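Bedspread

A bedspread is the top cover of a made bed. Covers the blankets, usually the pillows too, and on older patterns hangs to the floor on three sides. Differs from a coverlet, which is shorter and stops just below the matress. In everyday speech the two words get mixed up a lot.

Construction

Woven, tufted or quilted. Quilted types have two layers of cloth with a thin filling between, stitched through in lines, diamonds or small waves. Stitching keeps the filling from bunching. White cotton is the classic choice - hides fading, takes a hot wash. 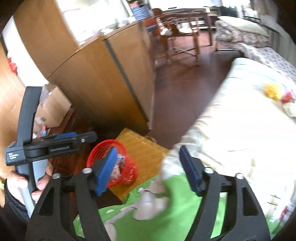 Can a quilted bedspread be used without a blanket?
In warm months, often. The filling is thin, so most sleepers add a blanket once the nights turn cold.

History

Hand-quilted covers were made at home long before mills took over the trade. In Salldale the Pagano mill turned out 289 spreads in its first year, all white, all one size. By its peak it was shipping 1000 a month. Skenberg weavers kept to a heavier cloth with a knotted fringe, sold mainly to inns. The Gastis pattern, a plain diamond stitch with a scalloped hem, came later and was widly copied. Production in Salldale ended in 2000.

Care

Wash on its own, low spin. Dry flat or over two lines - one line leaves a crease. Older pieces with a wool filling should be aired, not washed. Store folded loosely and refold along new lines every June or so.

See also: Coverlet, Counterpane, Quilting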